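Wadlow Tabletop, Speckled Gray
Sold by Troltdale

Hi, Filipa Sampaio here. I look after the tables at Troltdale, and the speckled gray is the one I get the most email about, so I finally sat down and gave it a proper page.

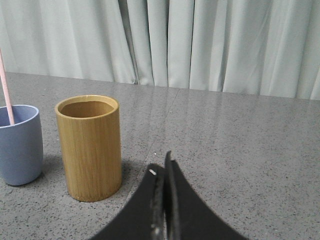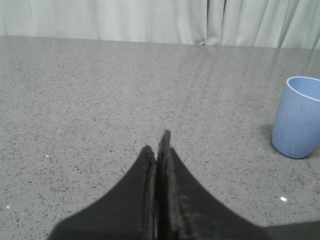 I've had a Wadlow at home since December and I love it (my husband wanted plain white, and he's come around!). Crumbs, pencil dust, the odd coffee drip, you just don't notice them until you're ready to wipe. Which can be a bad thing if you're as lazy as I am on a Sunday night.

For cleaning I use warm water, a drop of dish soap and a soft cloth. Please skip the scouring pads! Wojciech Pietrzak in our workshop has rescued two tops from those already and he'd like a break.

The long size is 203 cm and ships as 2 panels, so plan on a joint where they meet. Run a damp cloth along it now and then and it stays tidy. You'll want a helper for carrying, and clear the hallway first, I learned that with a coat rack.

Color match: gray is fussy, and it changes a lot between morning and lamp light. Ask for a sample piece and leave it on your counter for a couple of days. If you're torn between this and the Czarnecka, which is darker, I'll mail you both.

Delivery takes 6 weeks at the moment. Legs are sold separately, and the Akum set fits without any extra drilling.

Questions go to Kyu-ri Tak at the order desk, or to me if it's about stains.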